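Tuesday, shop notebook, Sarkwood bench

Picked the indigo vat back up after the weekend. It had gone flat: greenish brown on top, no coppery skin, and the test strip came out a weak gray-blue. pH paper read 9, which is too low for this recipe. Added lime in two small doses, stirred slowly along the wall of the bucket, put the lid on and left it until after lunch.

By 2:15 the liquid under the surface was yellow-green again and a bit of skin had formed. Second test strip much better, though still patchy at one end. I think that was my fault for letting it touch the sediment. The rack in this bucket sits too low. Need to raise it before the next batch.

Notes on the Wetier cotton: it still has sizing in it even though the label says ready to dye. Water beads on it for several seconds. Scoured one length with soda ash for an hour and the rinse water came off the color of weak tea. Scour everything from that supplier from now on, no exceptions. The Deltelville linen wet out right away and needed nothing.

Dip schedule used today:

- soak in plain water, squeeze, no dripping
- 2 minutes under, hands slow, no splashing
- out, open the folds, air until the green is gone
- repeat up to four times

Going past four didn't buy much depth last month and the crocking got worse. Dumitrescu order asks for a mid blue, so three dips should cover it. They want 16 napkins, hemmed, and they want them to match each other more than they want them to match the swatch. Dye the whole lot in one session.

Rinse: cold water first, then a splash of vinegar, then cold again. Skipped the vinegar on one scrap to compare. It feels stiffer. Will check both for rub-off on white cloth once they've had a few days.

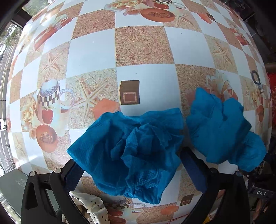
Can the vat be left warm overnight to save time in the morning?

Better to let it cool with the lid on and reheat slowly. Left on the heater last time, it used up the fructose and needed feeding before it would dye anything.

To do: raise the rack, order lime, label the scoured lengths, write the dip count on the Dumitrescu tag.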